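Home Stories Archive Submit About
Search this site Go

Schedule of Requirements

The request from Gittins ran to one line: two hand-held grippers, one table, and whatever else was needed. Olaia Goicoechea had until 2020-12-19 to turn it into a schedule with prices. She put the table first. It was already in the building and cost nothing, and she liked to begin a budget with a nought.
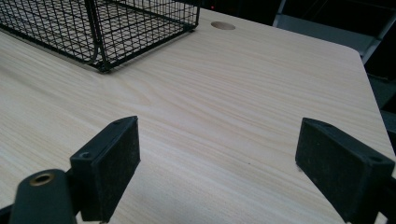 Prokarent quoted for hire by the month, Vurkon for outright sale. Over 3 months the hire was cheaper. By July it would not be, and Gittins had never in her experience given anything back by July. She entered both figures and left the total blank.

Spare finger pads were listed by Vurkon under consumables, in packs of 48. She asked whether a smaller pack could be had. The reply gave the price of a pack of 48.

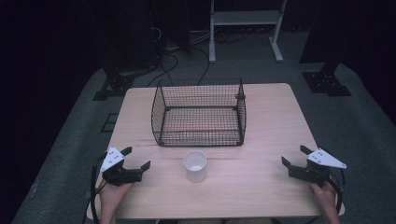 Words: Lurnska
Filed under: Short fiction

The test piece was a cup. Her first draft had said "vessel, cylindrical, white", and Gittins had returned it with the word underlined. She changed it to "cup" and added a line for 40 more, at the lowest unit price on the sheet. The basket went on the line below, black wire mesh, quantity one.

Cables took longer. Each gripper had its own, and neither supplier would say whether a replacement was a part or an accessory. Parts came out of the capital budget. Accessories came out of hers. 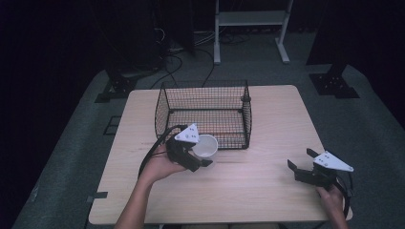 Cup in the left gripper, right gripper open.

She went down with the clipboard and stood clear of the carpet while the operator worked.

"How many hours a day?" she asked.

"As many as you've put down."

She had put down six. She wrote "six, confirmed" and asked about breakages.

"Allow for some," said the operator.

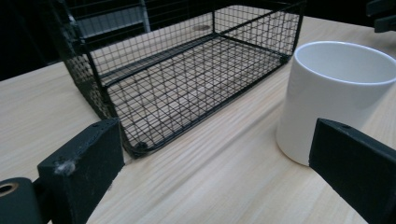
Back upstairs she allowed for some. The contingency line would not accept the word, so she entered 2134, the sum left over from the previous year's chairs. It went through without a query. Then she crossed out Prokarent, typed Vurkon in the supplier box, and ordered one pack of pads.

Contact us | Copyright Lurnska | Back to top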